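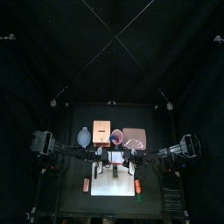 Plida cell: both arms working over the board.

Ticket 501
Subject: Arms stop together over the centre of the table; one contact between the wrists
Equipment: Plida two-arm cell, Grendach controller
Site: Vestanura, assembly trials room
Priority: High (safety)
Status: Closed, with one action outstanding

Summary of the fault

During a handover trial in October the two arms of the Plida cell came into light contact above the white board and stopped. The controller reported "shared zone conflict" and held both arms in position. No person was inside the enclosure and no injury occurred. The left wrist cover was scratched. The cell was taken out of use until the cause could be established.

The trial asks both grippers to work over the board at the same time. The shared zone setting is intended to keep a minimum clearance of 18 mm between the two wrists whenever both are inside the central area. At the time of the contact the setting was shown as active on the operator's screen, and the operator therefore had no warning that it was not being applied.

Steps taken before the ticket was raised

The operator pressed the emergency stop and left the arms where they were. The event record was saved before power was removed. Both arms were then moved apart by hand with the brakes released one joint at a time, in accordance with the site instruction. Fingers, wrist covers and cables were examined. Apart from the scratch, no damage was found.

The cell was restarted at reduced speed with the same programme. The stop occurred again at the same point in the sequence, on this occasion without contact. A third attempt with the left arm alone completed normally, as did a fourth with the right arm alone.

The red lamps on the two arm bases are lit whenever the drives are powered. They should not be taken as a sign of this fault, and the condition can be confirmed only from the message on the screen.

Reply from Grendach support

The event record has been received and read. It shows that the shared zone was loaded at start-up and then dropped when the left arm was sent to its outward pose. The zone was not loaded again when the arm returned. We ask the site to repeat the outward move at reduced speed with both arms powered and to report the state of the zone before and after. Please keep all persons outside the enclosure while this is done, with one operator at the emergency stop throughout.

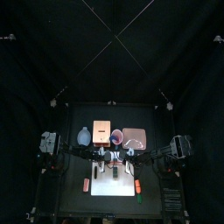

Iulian Nedelcu
Automation Safety Officer, Vestanura

The test requested by Grendach has been carried out. The state of the zone was read directly from the controller and not from the operator's screen, as the two had already been found to disagree.

With the grippers turned outward, the controller reported the zone as absent. The screen continued to show it as active. It should be noted that turning the grippers outward does not clear the middle of the table. The elbows and cabling of the two arms remain close together behind the board, and the protection is needed in this pose as much as in any other. The programme notes describe it as a "parked" pose, and I have asked for that word to be removed.

The return move was stopped by the operator before the wrists entered the central area. The zone had not been restored. This agrees with the event record.

We also considered whether the objects kept along the back of the table could have played a part. The row was moved back and the test repeated with the same result. The objects have since been returned to their usual places.

Cause

The Lã motion package, which the site uses to write its sequences, replaces the full list of zones each time a pose is called by name. The outward pose had been saved before the shared zone was created. Calling it therefore loaded an older list from which the zone was missing. The screen reads its status from the start-up file and does not follow later changes.

Grendach has confirmed this finding and accepts that the screen should not report a zone that is not in force.

Correction

All named poses were deleted and saved again with the shared zone present. A check was added to the start of every two-arm sequence: if the controller does not confirm the zone, the sequence does not begin. The waiting period after a protective stop has been set to 90 seconds, during which neither arm can be restarted from the screen.

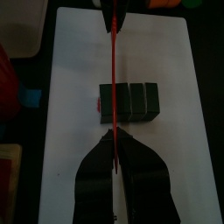
Verification was carried out on the full handover sequence, first at reduced speed and then at normal speed, with the clearance between the wrists recorded throughout. The cell completed more than 262 cycles without a stop, and at no point did the clearance fall below the set value. The wrist view was kept open on the second screen during this work and proved useful. It shows the fingertips close to the near side of the three green blocks, with the red rod in the narrow gap between them, and the operator should expect that little room there. A sequence that brings the fingers in from the near side must be given its own approach height. This has been added to the programme notes.

Outstanding action

Grendach is to supply a corrected screen display that reads the zone status from the controller. Until it has been installed, the status line on the operator's screen at Vestanura is covered with a printed notice, and the reading must be taken from the controller menu before each session. The scratched wrist cover remains in service. Its replacement has been ordered under a separate request.

The cell is released for two-arm work subject to these conditions. Any further "shared zone conflict" message, with or without contact, is to be reported under this ticket number, and the event record must be saved before power is removed.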